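Ticket 1158 – Plarnurel arm kit, wrist stops short on kitchen demo
Status: open, trial unit

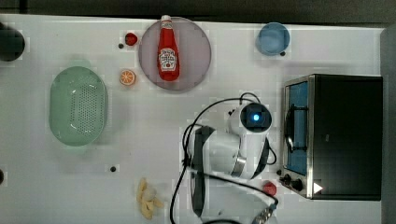
Tania Chowdhury replied that the trial kits all ship with the Dralau motion pack switched on, and that it caps the reach on any new table until the setup routine has been run from start to finish. Had I done that, or skipped to the demos?

Well, I skipped to the demos! Guilty. The quick start card makes it sound optional, so you may want to fix that card. Anyway, I ran the whole routine this morning and here's where I am.

The ketchup bottle on the pink plate is my test pick. Before setup the arm would head for it, slow way down and throw a "limit 4" message. After setup I get no message at all, but the wrist still parks a little short of the plate and sits there until I hit cancel. Same thing with the strawberry next to it. The yellow pieces down by the base it grabs fine, every single time.

Things I've tried so far:
Restarted the controller, no change.
Set speed back to the default 1000, no change.
Unplugged the cable, plugged it back in and gave it more slack – no change, though it did stop rubbing.
Loaded the older Innes profile from your downloads page. It reached the plate once, then went right back to stopping short.

That last one makes me think it's a settings thing and the arm itself is okay, but you'd know better than me.

Update, 3:40 pm: Flora Semple from your side asked for the log, so I've uploaded it. She also wants me to turn off the toaster oven keep-out zone and try the bottle again. I'll do that after lunch tomorrow and post the result on this ticket. Please don't close it yet!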